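Notebook, swimwear fabric tests, Forkthorpe workroom
November, started 9.40

Carrying on with the chlorine soak for the Gunier lining and the Peltmont outer. Same bath as last time, fresh strips cut along the grain.

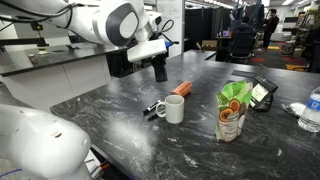
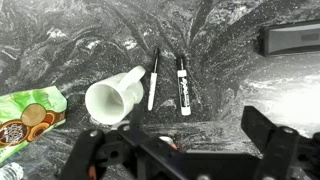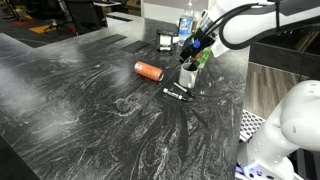
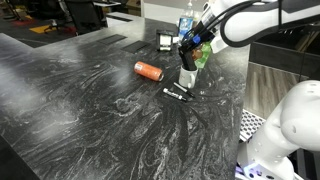
Marbled worktop, four views, November.

Peltmont outer, print side up: colour holding well after 17 hours. Slight dulling on the coral, none on the navy. Stretch and return fine by hand, still to go on the rig.

Gunier lining: 7 strips in, 2 have gone baggy at the cut edge. Both came from the end of the roll, so I want to repeat with strips from the middle before I write it off. Don't order more until that's done.

We use this website's cookies to remember your settings. Accept / Manage preferences

Strap elastic from Chukwu passed 800 pulls with no broken threads. The stitching gave before the elastic did. Went back to the wider zigzag and dropped the tension a touch. Second strap is on now.

Cup pockets: the opening is too tight to get a pad back in after washing without it folding over. Move the notch towards the side seam and try on the medium first.

14.15. Rinsed the bath and relabelled the strips, as the pen had run on the old tags. Use the laundry tags from now on.

To do: middle-of-roll strips, hem sample with the softer thread, ask Chukwu for the narrow elastic in black.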